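Taking apart an Urrutia coat

I bought the coat in November from a resale shop in Famalside. It is a black wool melton, mid-calf, single breasted, with a stand collar and a two-piece sleeve. The label reads Urrutia and carries the style number 735. The lining had split at both armholes, so the price was 93 dollars, and the lining was coming out anyway. 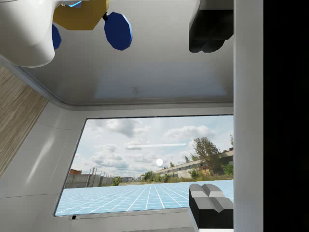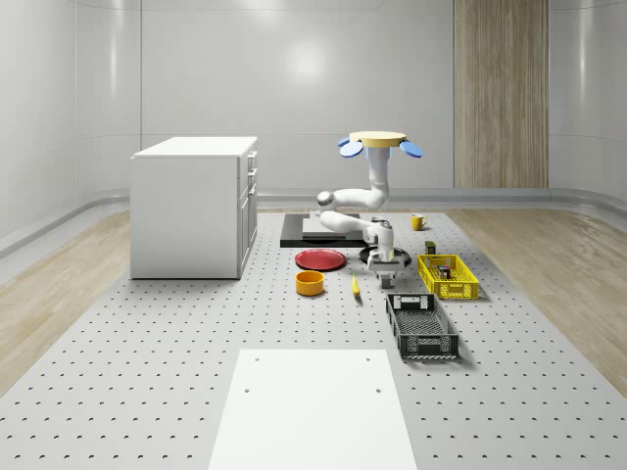
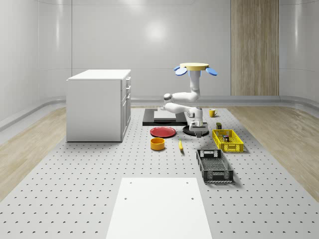

Three renders. The white cabinet is in the second and third.

I wanted the coat for its shoulder. Graciela Domínguez cut for Urrutia for most of the label's life, and the shoulder she settled on is easy to pick out on a rack. It drops straight from the neck for two thirds of its length and then lifts slightly before the sleeve. From the outside it looks padded. By hand you can tell there is very little in there. I had read two explanations for this, one in an old trade monthly and one in a seller's listing, and they did not agree. The monthly said the lift came from a molded canvas. The listing said it was all in the sleeve head.

The lining was bagged and closed through the left sleeve, so I opened it there first and worked up. It is an acetate twill, cut with a one-inch pleat at center back. The splits at the armhole were not seam failures. The thread had held and the cloth had pulled away from it, with the twill worn down to the weft on both sides. Whoever relined it before me had used the original pieces as a pattern and had lost about a quarter inch of seam allowance all the way around the armhole. I know it had been relined because the facing has two sets of needle holes.

With the lining off, the front is simple. There is one layer of hair canvas from shoulder to hem, cut on the straight grain, and a second smaller piece on the bias over the chest. The two are pad stitched together by machine, in rows half an inch apart. The roll line has no tape, which is fine for a stand collar since nothing rolls. The front edge does have tape, cotton, a quarter inch wide, felled by hand on one side only. The buttonholes were worked before the facing was turned. I would not do it in that order, and I can't fault the result.

The shoulder took an evening. The main canvas does not stop at the shoulder seam. It runs over the top and down the back for two and a half inches, with no seam in it, and a small dart has been cut and butted three inches in from the armhole. The dart is closed over a strip of tape with zigzag. That dart is the lift. It shortens the canvas across the end of the shoulder, the canvas turns up, and the wool is eased over it. The back shoulder has half an inch more length than the front, all of it taken up in the outer part of the seam.

The pad is a single layer of cotton wadding in a muslin cover, three eighths of an inch at its thickest. It could be left out and the line would still show.

The sleeve head is a bias strip of the same melton, folded once. It fills the cap and does nothing more. The seller's listing was wrong and the trade monthly was closer, though the canvas is darted and I found no sign of molding. It presses flat with the dart opened. I tried it on the left side, and closed the dart again in the original holes.

I wrote to Giang Ninh, who teaches tailoring and has handled two other coats from the label, to ask whether the dart was standard. One of hers has it and one doesn't. The one without is a raglan, so it tells us nothing. The set-in one has the dart in the same place but closed by hand, with herringbone stitch and no tape. Her guess is that it is earlier. Neither coat has a date in it.

For the new lining I used a cupro twill from Trunport, 54 inches wide, which took three yards with the nap ignored. I put the lost seam allowance back and added another eighth at the underarm, where a lining needs to climb over the seam rather than pull across it. The center back pleat is the same depth as before. I replaced the pads, same thickness, because the cotton had gone lumpy. I kept the canvas.

Thread was Junason, the poly-cotton, in black. I used silk for the hem of the lining only. It was what I had.

Notes for anyone opening one of these:

The collar canvas is glued along the neck edge. It will not take steam. Keep the iron two inches off it.

The pocket bags are caught to the front canvas with 9 hand stitches each, and the lining is caught to the pocket bags. Cut the second set and leave the first.

The hem of the melton is bonded as well as stitched. Mine had let go along the back vent and I have stitched it down again without replacing the adhesive.

I have traced the canvas onto card, both pieces, and marked the dart. Next is a trial in calico on my own block, which has a squarer shoulder — the dart may need to move in toward the neck by half an inch or so. If it works I'll post the measurements.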